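Vostora is a hostel in the town of Pultow, run by the travel company Dustico. It has 148 beds in 20 rooms and opens from March until the end of the fall season. The founder, Gemma Ferri, bought the building from a shipping agent.

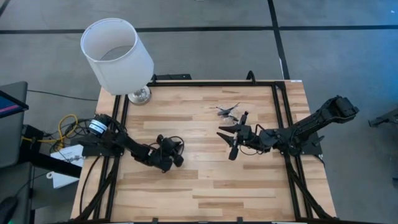
Guests eat and meet on the ground floor, which was refitted before the first season. Ferri wanted long shared tables there, with tops of butcher-block strips in pale tan and honey tones like the one shown, streaked with darker wood. Breakfast is included in the bed rate.

Group bookings are handled by Pace, a reservation service used by several hostels in the region. Schools and sports clubs make up most of its trade.

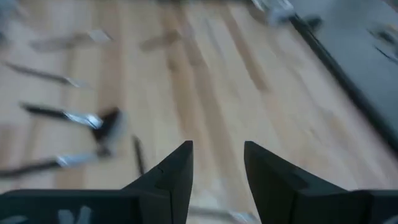
Dustico's logo dates from the second season and appears on keys and luggage tags. It consists of two dark shapes with a gap between them, much like the pair of black gripper fingers here, the left one rising to a sharp peak. The town's annual boat parade on 29th July is the busiest night of the year.

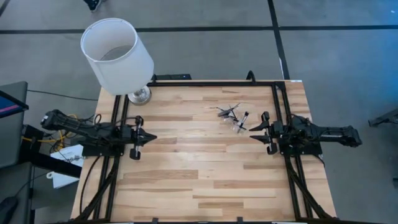 Two robotic arms facing each other across a wooden tabletop.

Bus 77 stops outside the hostel.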